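Day 4, and my legs have gone

Quick one tonight, phone is on 13 per cent and the charger is in the car.

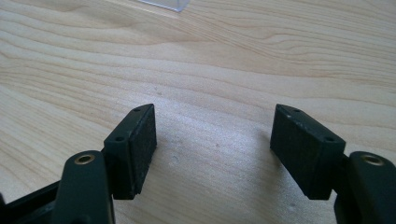
So. Kneath. We were meant to be at the park gates for opening and we got there at twenty to eleven, my fault, I put the wrong postcode in and took us to a garden centre. Kids not impressed. Mum quite liked it. Parking was £20 which I think is a cheek when you've already paid to get in but there you go, you can't exactly leave the car on the verge.

First thing was the Savier, the big wooden coaster at the back. Queue said 45 mins, took over an hour. Broke down once while we were stood in it, everybody groaned, then a lad in a yellow coat came along and said ten minutes and for once it was ten minutes. Worth it though!! We got the back row. Came off my seat on the second drop, screamed like an idiot, bought the photo. I look about ninety in it. My youngest was too short by a whisker and had to stay with Mum, tears, then ice cream, then fine.

Lunch was dear and not very nice. Chips cold in the middle. Delyth Edwards who comments on here told me to take sandwiches and I didn't listen, so Delyth, you were right, sorry. Tomorrow we are doing rolls from the shop by the campsite.

After that the log flume (soaked, all of us, even the one holding the bags), the teacups twice, and a sort of boat ride through a cave with singing otters that went on for ever. The otters are new I think. Didn't remember them from when we came in November that time, but half of it was shut then so who knows. The song is stuck in my head now. Everyone's head. The eldest has been banned from humming it in the tent.

Missed the parade becuase we were in the toilets. Typical. Heard the drums going past and by the time we'd all got hands washed there was just the tail end of it and a man with a broom.

Did the arcade last thing. I know, I know, but it was raining by then and the 2p machines are the only cheap thing in the place. They give you paper tickets now, and it was 500 for a rubber and 2,000 for the cuddly otter. We came out with two rubbers and a whistle. The whistle has already been confiscated.

Drive back was fine apart from the roadworks at Gaverthorpe. One lane, temporary lights, no one working. Sat there long enough for both kids to fall asleep, then they woke up the second I turned the engine off at the campsite, wide awake and starving. Beans on toast at half nine. Mum did it, bless her, I just sat on the cool box and stared.

Tent is holding up ok, bit of a drip over my side but I've put the washing up bowl under it. The people next door have an awning with a carpet in it. A carpet! And a kettle that whistles at six in the morning, less keen on that.

Plan for tomorrow is Lernivura, the water park, if the weather picks up. Two of the slides are closed acording to their website but the lazy river is open and that's all Mum and I want anyway. If it's still chucking it down we'll do the little railway and find a cafe with decent chips.

A few people asked what we paid for tickets, I'll dig the email out and put the prices up when we're home, can't get it to load on here. Booking ahead was cheaper than the gate, I do know that much.

Right, 6 per cent. Torch is on its way out too. Night all x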